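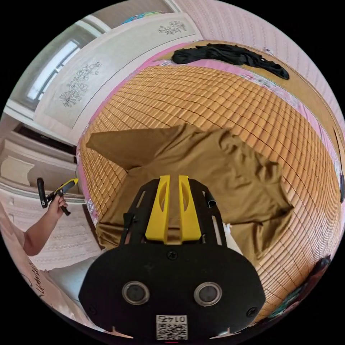 Fold It on the Bed, and Leave the Mat On

I fold laundry on my bed, on top of a summer sleeping mat, and I think more people should. It's a small subject. I have opinions on it anyway, because I have folded clothes on nearly every flat surface a home can offer, and most of them are worse than people admit.

The mat is the woven kind made of little rectangular tiles, tan going on orange, with thin dark lines where the tiles meet. You see them in warm places, where people lay them over the mattress once the nights get sticky. Mine goes on in May and is supposed to come off in September. Last year it stayed until almost Thanksgiving, and the reason was laundry.

A bare mattress with a sheet over it is a poor place to fold. Everything sinks a little. You press a crease into a shirt and the bed gives under your hand, so the crease lands somewhere else. The sheet moves too. By the fifth shirt it has bunched up under your elbow and you are smoothing bedding when you meant to be smoothing clothes. The mat fixes most of that. It is firm enough to press against, and cloth slides over it without dragging the bed along.

The tiles also give you straight lines. I line up a side seam with one of the dark seams in the mat, fold to another, and the shirts come out close to the same width. I used to own a plastic folding board, one of the hinged ones, sold under the name Inesine. It worked fine for T-shirts and nothing else. It lived behind the dresser and I had to pull the dresser out to get it, so I stopped getting it. The mat is already there.

The case against the bed

People who fold at a table have a few arguments, and some of them are good.

The best one is height. A bed is too low. If you stand and bend over it for a full load, your back will tell you about it. I don't have a clever answer. I kneel on the floor for small things and stand up for sheets and towels, and I don't do more than one load at a time. Anyone with a bad back should use a table and ignore me.

The second argument is that the bed becomes storage. You dump the clean clothes there in the afternoon, you mean to fold them, and at eleven at night you move the heap to a chair. The next day it goes from the chair back to the bed. I did this for years. A table allows the same thing, though, and for longer, because you can eat standing at the counter but sooner or later you have to lie down. The bed is the only surface in my apartment with a deadline built into it.

The third argument is about cleanliness, and I think it is mostly wrong. A kitchen table has crumbs and oil on it no matter how recently it was wiped. The mat gets a damp cloth and then a dry one before a load comes out. It takes less time than clearing a table of mail.

What goes wrong

The dark clothes cause the most trouble. Black things look the same in a heap whether they are a T-shirt, leggings or a pillowcase, and I leave them for last. They end up slung over the far side of the bed, by the wall, where they slip down into the gap. I have lost things there for a month. The cure is to keep the far edge clear, and I still don't do it.

Large soft pieces are the other problem. A shirt in heavy cotton, the olive or brown kind that everybody seems to have one of, comes out of the dryer crumpled and wants to stay that way. Don't try to fold it from the heap. Find a corner, pull it toward the pillow end, and let the rest fall open. Then flatten from the middle outward. If you start at the edges you push the wrinkles into the center and have to begin again.

Small white things get trapped under the big ones. Socks, a handkerchief, the little cloth you clean your glasses with. I go through the heap for those first and set them in a row.

And check the mat itself once in a while. The tiles are strung together, and when a cord wears through you get a gap that will catch on anything knitted. I snagged a sweater sleeve that way. A store near me called Plolumham sells replacement cord, but I have found that a knot in the old one holds well enough if the break is near the border.

On buying things

The mat cost me 46 dollars. I mention it because a home store I used to like, Trurnemano, now has a whole aisle for laundry, and the centerpiece last time I went was a folding station with a padded top and drawers. With delivery it came to 532 dollars. It was a nice piece of furniture. It was also a table, and I could picture exactly what would be on it in two weeks: keys, a package to return, a plant.

I don't think folding clothes needs its own furniture. Most of us live in places where each surface has to do two or three jobs, and the bed stands idle all day. It is also the biggest one we own. You can lay a fitted sheet out on it in full, which I have never managed on a table of any size, and a fitted sheet that has been laid out in full is halfway to being folded.

Someone will ask whether this works on a regular bedspread. Somewhat. A tight quilt is better than a loose comforter. A flat board under the sheet would probably do it too, though I haven't tried. If you already have a mat rolled up in a closet for the hot months, get it out early. Mine is going on in March this year, over the flannel sheets if it has to, and I will take it off at night and lean it against the wall until the weather catches up.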